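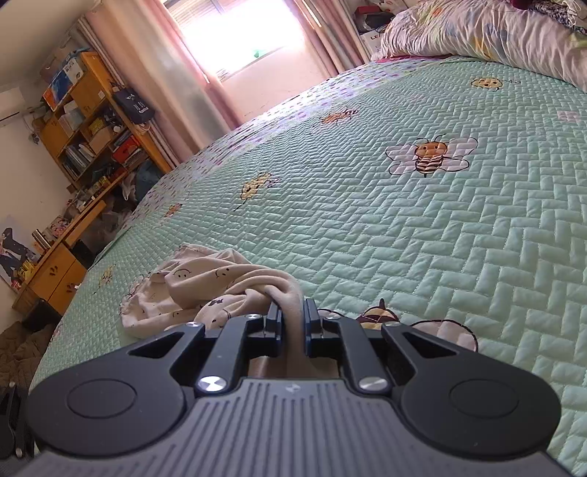 Caring for Bed Linens and Quilted Covers

Household Guidance Series, Lernunura Home Services
Prepared by Salma Sqalli
Revised 2020-01-01

Bedding is washed more often than most other textiles in the home, and it wears accordingly. The following guidance applies to cotton and cotton-blend sheets, pillowcases, and machine-washable quilts. Residents should consult the care label first. Where the label and this page differ, follow the label.

Before washing

Shake each item out and check it for stains, loose threads, and open seams. A small tear will lengthen in the machine and should be mended beforehand. Close all zippers and buttons on duvet covers and turn the covers inside out. Printed fabrics keep their color longer when the printed side faces inward.

Treat stains while they are fresh. Blot with cold water and a plain white cloth, working from the outer edge of the stain toward the middle. Hot water should not be used on blood, milk, or egg. For body oils on pillowcases, apply a small amount of liquid dish soap and let it stand before washing.

Washing

Sheets and pillowcases should be washed separately from towels. Towels shed lint, and their weight twists lighter fabrics into ropes that do not rinse well. Fill the drum loosely. Warm water is suitable for routine loads. Fabric softener is not recommended for quilted covers, as residue collects in the stitching and leaves the filling flat.

Quilts require a large drum and a gentle cycle. Households whose machine cannot hold a quilt with room to spare should use a commercial laundry. A second rinse is advised for any quilt with thick batting.

Drying

Remove items promptly when the cycle ends. Sheets may be tumbled on low heat and taken out while very slightly damp, then smoothed by hand and hung over a rail to finish. Quilts should be dried on low heat and stopped every so often so that they can be turned and refolded. A quilt that feels dry on the surface may still hold moisture in the seams. Press the thickest part between the palms before putting it away.

Outdoors, hang quilts over 2 parallel lines to spread the weight. Colored fabrics should be kept out of strong midday sun.

Folding and storage

Fold sheets in thirds lengthwise, then in half until they fit the shelf. Each set may be placed inside one of its own pillowcases, which keeps the pieces together and makes the closet easier to search. Place clean sets at the bottom of the stack so that all sets are used in turn.

Quilts stored for the season should be kept in a cotton bag or an old pillowcase. Plastic bags trap damp and can cause yellowing. Do not store bedding directly against unfinished wood or in a basement. Refold stored quilts in March and again in the fall, placing the creases in a different position each time.

Blankets marked "dry clean only" are covered separately in Leaflet 3613, available at the Lernunura front desk.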